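Clothing and bedding swap returns to Astdale Hall

The Astdale clothing and bedding swap will be back at the hall on Madell Street this fall, with longer hours and a few changes to how donations are taken in. The May swap was the busiest so far. By closing time 1576 items had gone across the tables, and nearly 400 people had signed in at the door. The line outside reached the bus stop for part of the morning, and we heard plenty about that afterward.

The main change is that drop-off and pickup will no longer happen at the same time. In May, people were handing in bags at one end of the room while others were looking through tables at the other, and the sorting could not keep up. A lot of good winter clothing did not reach the tables until the last hour, when most families had already left. This time donations will be accepted in the two weeks before the swap at three places: the Astdale library, the laundromat on Kasprzak Avenue, and the Didside school office. Nothing will be taken in at the hall on the day itself.

The hall will open at nine and close at four. The first hour is set aside for people with small children and anyone who has trouble standing for long. There are chairs along the north wall and the side entrance has a ramp. The front steps are being repaired and may still be fenced off, so please plan to use the side entrance in any case. Parking behind the hall is limited to the spaces not marked for the clinic. The number 6 bus stops across the street.

What to bring

We are asking for cold-weather items in particular. Children's coats, snow pants and boots go first every time. Adult sweatshirts, sweaters and heavy socks are also needed, and we never have enough in the largest sizes. Clean blankets, flat sheets and pillowcases are welcome. Fitted sheets are fine if the elastic still holds. Please pin or tie sheet sets together and write the bed size on a piece of masking tape. In May we had a whole table of sheets that had to be unfolded by everyone who came past, and by noon it was a heap.

We cannot take pillows, mattress pads, electric blankets, underwear, swimsuits, car seats or anything with a strong smell of smoke or mothballs. Last time four large bags of pillows were left by the back door overnight. They got rained on and had to go to the dump, and the dump charges by weight.

Everything should be washed and fully dry before it is bagged. Damp clothing in a closed bag will start to smell within a day or two, and one damp bag can spoil the ones stacked around it. Check pockets. Zip the zippers and button the top button on shirts so they stay on the hangers. Small flaws are all right if you mark them with a bit of tape. A missing button will not stop anyone from taking a good coat, but people like to know before they get home.

Please use clear bags if you can and keep them light enough to lift with one hand. Children's clothing should be in a separate bag from adult clothing. Shoes should be tied together by the laces or held with a rubber band.

How the swap works

You do not have to bring anything to take something home. There are no tickets or points. In the first two hours we ask each household to keep to one large bag, and after that you can come around again and take what you like. Children's coats are limited to one per child all day. There is no charge for anything on the tables.

There will be a mending table again, by the kitchen door. The people there can sew on buttons, close up a split seam or put a simple patch on a knee while you wait. They cannot replace zippers on the day, but they will show you how to free one that sticks. The sewing machine that was jamming in May has been serviced.

The room will be set up by size this time, with men's and women's clothing on the same racks. Several people asked for this. Sweatshirts and T-shirts do not differ much, and splitting them meant that the same size ended up in two or three places. Coats will be on the stage, bedding along the windows, and shoes on the floor under the coat racks.

Costs

The swap costs very little to run. Hall rental, bags, hangers and the dump fee are the main items. The town has given us a grant of $4000, which covers this swap and the next one, along with six new rolling racks. The old racks were on loan and two of them had lost wheels, so the new ones are a real help. They will be stored in the hall basement between swaps and can be borrowed by other groups in town. Ask at the hall office for the sign-out sheet.

We still need hangers – adult and child sizes, plastic or wire. These can go to any of the drop-off points in a separate bag. 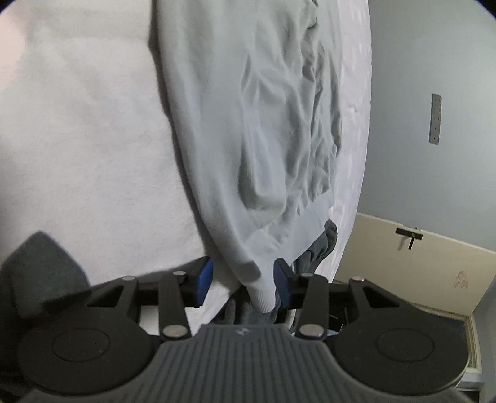
What happens to clothing left over at the end of the day?

Leftover clothing is sorted once more before the hall closes. Winter coats and blankets are boxed and kept in the basement for families who need them later in the season. Children's clothing goes to the Didside school office, which keeps a closet of spare outfits. The rest is picked up by the thrift store on Kasprzak Avenue, and whatever is too worn to sell goes for rags.

Helping out

Sorting will be done at the hall over the three evenings before the swap, from six to eight-thirty. The work is mostly checking, folding and hanging, and much of it can be done sitting down. Teenagers may help if an adult comes with them. On the day itself we need people for the door, the coat racks and the cleanup, which usually takes until five-thirty. Coffee and sandwiches are provided for anyone working more than a two-hour shift.

Sign-up sheets are at the library front desk and on the board outside the hall office. If you have a pickup truck or van and could move bags from the drop-off points, please write that next to your name – we had only one van last time and it made nine trips.

The date will be posted at the hall and in the next newsletter once the step repairs have been scheduled. Drop-off points will not accept bags before then.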